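About Murkeck

Murkeck is a small company with one question: can a machine do the chores of a home or a small shop yet? We are asked this by shopkeepers, by care homes and by people who are simply tired in the evening. Our answer today is "some of them, slowly".

I am Wakana Kawaguchi and I started Murkeck with two colleagues from Vimico, where we built packing lines. On a packing line every object arrives in the same position. In a kitchen nothing does. We wanted to work on this second problem, and so we chose small jobs with ordinary shopping, such as snack bars which must go between their box and a bowl.

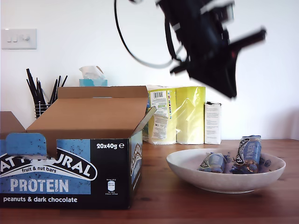
What we test

Each chore goes into our list, which we call Erier. It has 36 chores at present, from folding a tea towel to filling a shelf. We have made 1,049 trials since we began the list in May. A chore is marked as done only when the arm can repeat it with no person touching anything.

Cardboard is more difficult than we expected. A flap bends, a lid leans over the opening, and the gripper has to come in from the top with little space on each side. 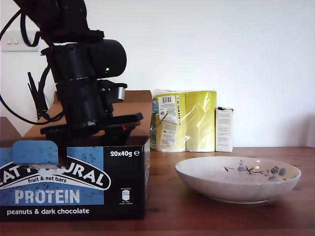
A person reaches into such a box without looking, and feels with the fingers where the next bar lies. Our arm must plan this movement, and it is still much slower than a child would be. We write this openly to our customers. Bhutto, our first shop partner, decided to wait one more year before buying, and we told them it was a sensible choice.

Visits are possible in the afternoon. Please write to us first, and tell us which chore you would like to give away.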